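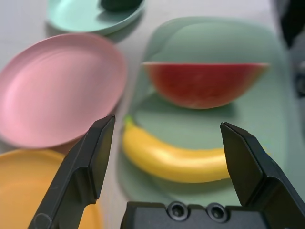
Was lernt ein Roboterarm eigentlich aus einer Vorführung?

Er lernt, welche Bewegung auf welche Beobachtung folgt. Zu jedem Zeitpunkt liegen Kamerabilder und Gelenkstellungen vor, und dazu gehört das, was die führende Person in diesem Moment befohlen hat. Aus vielen solchen Paaren schätzt das Modell, was als Nächstes zu tun wäre. Von »Obst« oder »Aufräumen« weiß es dabei erst einmal gar nichts.

Lesezeit: 4 Minuten

Lernen aus Vorführungen
Begleitblatt zur dritten Sitzung, Januar 2021
Zusammengestellt von Raelene Prendergast, Kurs Robotik am Standort Gultholm

Liebe Kursteilnehmerinnen und Kursteilnehmer,

nach der letzten Sitzung kamen so viele Fragen per Mail (danke dafür, ich habe mich wirklich über jede gefreut!), dass ich die wichtigsten Punkte noch einmal aufschreibe. Manches kennen Sie schon aus der Vorlesung, manches kam am Ende doch etwas zu schnell, und das lag an mir und meiner Uhr.

Unsere Übungsaufgabe heißt im Plan schlicht »Fumport« und klingt harmlos: Spielzeugobst vom Schneidbrett nehmen und auf Teller verteilen. Wer das zum ersten Mal mit zwei Armen aus der Ferne versucht, merkt schnell, wie viel die eigene Hand sonst ganz nebenbei erledigt. Eine Banane ist gekrümmt, man kann sie in der Mitte fassen oder am Ende, längs oder quer. Ein Mensch entscheidet das, ohne nachzudenken. In den Daten aber steht jede dieser Entscheidungen drin, und das Modell nimmt sie alle ernst.

Für die Aufnahmen am Tisch gilt der folgende Ablauf. Bitte lesen Sie ihn einmal ganz durch, bevor Sie sich an die Steuerung setzen.

1. Ausgangslage herstellen. Brett und Teller kommen auf den Tisch, das Obst aufs Brett. Die Lage darf und soll von Durchgang zu Durchgang wechseln: das Brett mal längs, mal quer, die Banane gedreht, die Melone weiter hinten. Verändern Sie aber nicht alles auf einmal, sonst können wir später schlecht nachvollziehen, woran ein Fehler hängt. Beide Greifer beginnen geöffnet.

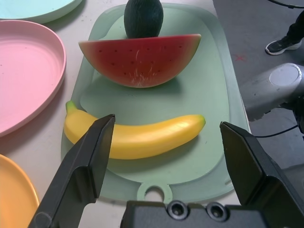 2. Aufnahme starten und kurz warten. Ein, zwei ruhige Atemzüge reichen. Die Bilder am Anfang zeigen dem Modell, wie die Ruhelage aussieht. Zu lange Pausen sind allerdings auch nicht gut, denn ein Modell, das viel Stillstand gesehen hat, bleibt später gern einfach stehen.

3. Anfahren und greifen. Führen Sie den Greifer in einem Zug heran und schließen Sie ihn erst, wenn das Stück zwischen den Fingern liegt. Kleine Korrekturen dürfen sein, sie sind sogar wertvoll! Das Modell muss ja irgendwoher lernen, wie man sich aus einer leicht schiefen Lage wieder herausarbeitet.

4. Ablegen und zurückfahren. Das Stück über dem Teller absenken, öffnen, dann erst nach oben weg.

5. Durchgang bewerten. Tragen Sie »gelungen«, »gelungen mit Korrektur« oder »abgebrochen« ein. Abgebrochene Durchgänge werden nicht gelöscht, bitte wirklich nicht.

Nun zu den Blickwinkeln, denn dazu kamen die meisten Mails. Wir zeichnen am Handgelenk und von oben am Kopf auf. Die Kamera am Handgelenk sieht die Finger und das, was dazwischen liegt, sehr nah, verliert aber leicht den Rest des Tisches. Die Kopfkamera überblickt beide Arme zugleich, dafür können Greifer und Kabel ausgerechnet den Teller verdecken, um den es gerade geht.
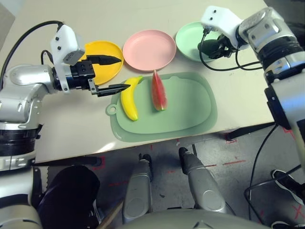

Beide Ansichten zusammen fangen vieles davon auf, vorausgesetzt, die Zeitstempel passen. Schon ein kleiner Versatz zwischen den Bildströmen führt dazu, dass der Greifer im einen Bild schon zu ist und im anderen noch offen. Prüfen Sie das bitte nach jedem Umbau, am einfachsten, indem Sie den Greifer einmal zügig schließen und die Stelle in allen Ansichten nebeneinanderlegen.

Wie viele Durchgänge braucht man? Ich weiche der Frage gern aus, weil es so sehr auf die Aufgabe ankommt, aber für den Kurs legen wir fest: Jede Gruppe nimmt 40 Durchgänge auf, davon gehen alle in den gemeinsamen Bestand. Der umfasst derzeit 902 Durchgänge, bis Juni möchten wir bei 3.000 sein. Das klingt viel, verteilt sich aber gut, und mit etwas Übung geht es erstaunlich flott von der Hand.

Achten Sie innerhalb der Gruppe auf einen gemeinsamen Stil. Wenn eine Person die Melone immer zuerst nimmt und die andere immer die Banane, sieht das Modell bei gleicher Ausgangslage zwei verschiedene Antworten und landet im ungünstigen Fall irgendwo dazwischen. Sprechen Sie die Reihenfolge also vorher ab und schreiben Sie sie ins Protokoll.

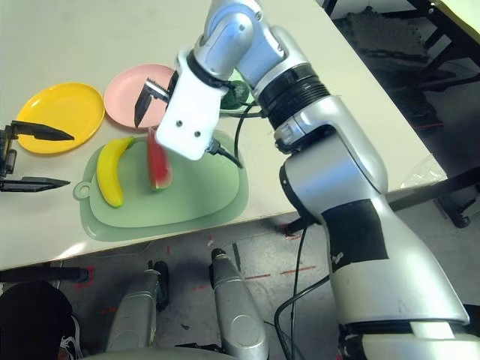

Ashok Solanki wandte in der Sitzung ein, eine feste Reihenfolge mache die Daten zwar sauber, aber auch arm: Fehle das erste Stück einmal, wisse das Modell womöglich gar nicht weiter. Er würde lieber beide Reihenfolgen aufnehmen und jedem Durchgang eine kurze Textanweisung mitgeben.

Das ist ein guter Einwand, und ich möchte ihn gern ausprobieren. Gruppen, die Lust dazu haben, melden sich bitte bei mir. Die übrigen bleiben vorerst bei der festen Reihenfolge, damit wir einen Vergleich haben.

Zur nächsten Sitzung bringen Sie bitte mit: das ausgefüllte Protokoll, einen abgebrochenen Durchgang, über den Sie sprechen möchten, und eine halbe Seite dazu, welche Lagen von Brett und Obst in Ihren Aufnahmen noch fehlen.

2 Kommentare · 40-mal geteilt

Kontakt: Raelene Prendergast, Kursbüro Gultholm · © Kurs Robotik Gultholm · Nach oben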